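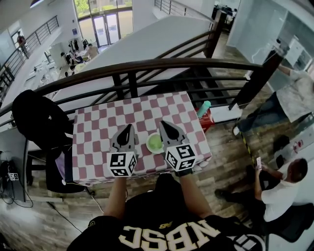 April, 10 at night

The Divalia catalog came and I have lost another evening to it. I don't want the $1000 console. I want what they put under it, namely two old suitcases and a crock full of umbrellas, all of which I could assemble from my own hall closet by breakfast.

So out came the suitcases. One smells like 1915 and may well date from it. I wiped both down with vinegar and left them open by the window, where they look like somebody is leaving me.

The crock was a pickle crock of Zoriana Harasym's. She says I may keep it if I stop calling it "a vessel."

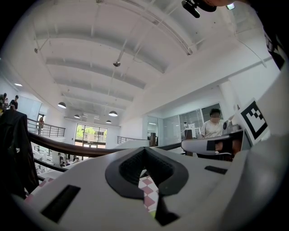
Later

Moved the suitcases under the hall table. Too tall by a finger. Took the handles' side to the wall, then the other side, then took the feet off the bigger one with a butter knife -- fits now, scratches the floor.

The umbrellas are a problem. In the catalog they are cream and tan. Mine are one black, one with frogs, and one from Stavalar Tire. I put the frogs in back.

Still need a lamp. Divalia's has a linen shade and costs more than my first car. There's a brass one in the basement with a bad cord, and the hardware store opens at eight.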